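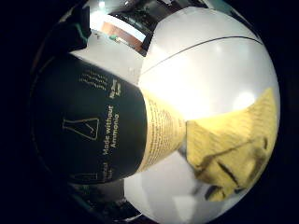
Minutes, Tretwood working group on hand-kit recording practice
Friday, 4 p.m., Grabowska room
Posted in April by your note-taker
12 shares | 3 comments

We started a little late and I hadn't found a pen, so if I've shortchanged anyone in the first few minutes, write to me and I'll fix it. Everyone had read the last minutes (or said so) and they were accepted with one change. The word "calibrated" in the section on markers should have been "checked". Fair enough, those are very different jobs!

1. Where the rules stand

We're still working from draft 4. I read the changes out loud, and I'm sorry about how long that took. The big one is that the rules now cover the person wearing the kit as well as the kit itself. Voltberg had asked for that back in the winter, and I think all of us were a bit embarrassed that it wasn't in there from the start.

Agreed wording: the wearer can stop a recording at any time, for any reason, without asking. A stopped recording gets marked as stopped and goes in with the rest. It doesn't count against the wearer or the session.

There was some back and forth over "for any reason". One of us wanted a list of reasons. I said a list would just make people hunt for the right box to tick while their wrist is aching, and I got my way on that one – I'll try not to be smug about it.

2. Cables

Oh boy, cables. This took up the most time again. The current draft says the cable must be "managed", and we all agreed that tells a new person nothing. We went over what it should say and landed on this:

The hand cable runs back along the forearm or straight off the near edge of the table. It must not cross the space where the objects get moved. Before each session the wearer reaches to the farthest point of the task once, slowly, with recording off, to see whether anything pulls.
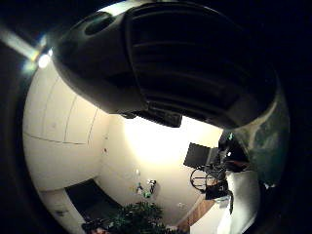

Kit glove close overhead, ceiling light on, plant at the bottom.

3. What the wide camera picks up

I brought this one, so I'll own up to going on about it. The hand camera takes in a huge amount of the room: walls, doors, whatever is standing in the corner. People setting up tend to tidy the tabletop and forget everything behind it.

We agreed on a room check before the first recording of the day. Screens that aren't part of the setup get turned off or turned away. Personal papers come down or get covered. Anyone who might walk through gets told beforehand, and if they'd prefer not to be recorded we wait for them. The question of whether ordinary furniture and bikes and so on should be cleared out was asked, and the answer was no. Skakach specifically wants rooms that look used, and I'm with them on that.

4. Marker cube

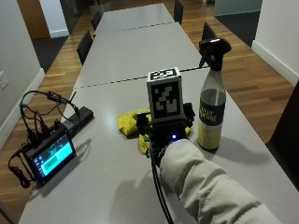

The cube rule was short and I'm happy to report it's still short. One cube per table, printed faces clean and flat, no tape over the patterns. If the task calls for moving the cube, the log says so. If it doesn't, the cube stays put until the recording ends, and if somebody bumps it they write that down and leave it where it landed. Please don't nudge it back! I've done it myself and it makes a mess of things later.

5. Liquids on the table

Spray bottles are allowed. Open cups and glasses aren't, and that includes coffee (I know, I know). The new text:

Keep the monitor and the power box on the opposite side of the table from any liquid. Point the nozzle away from the electronics and away from people. If the kit gets sprayed, stop, power down, and take it off before wiping anything.

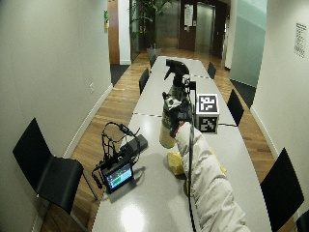 We couldn't settle whether bottles should hold the real product or plain water. Voltberg's people lean toward water for practice sessions and the real thing for recordings. Someone pointed out that cleaners have labels with their own safety directions and we shouldn't be writing over the top of those. I've put in "follow the label" for now and we'll pick it up next time.

6. Numbers from the trial

Skakach planned 200 recordings under the draft rules and kept 191. Of the nine that went out, most had missing log entries, and the rest had a cube that got moved with no note. They also want a cap of 1,024 files per folder, which suits their sync tool. No objections.

7. To do

I'm typing up draft 5 with the cable and liquid wording. Voltberg is sending its page on cleaning the gloves between wearers. Skakach will share a blank log sheet, preferably one that fits on a single side of paper.

We wrapped up when the room was needed for something else. Next meeting same room, same time.

Comments (3)

benchside_k
Can the slow reach in item 2 also be done standing? Half our wearers don't sit for table tasks.

note-taker
Yes, do it in whatever position you'll be recording in. I'll add that to draft 5, thanks!

glovesize_m
Glad to see the stop rule in plain words. Please print it big and put it on the first page, ours got buried in an appendix.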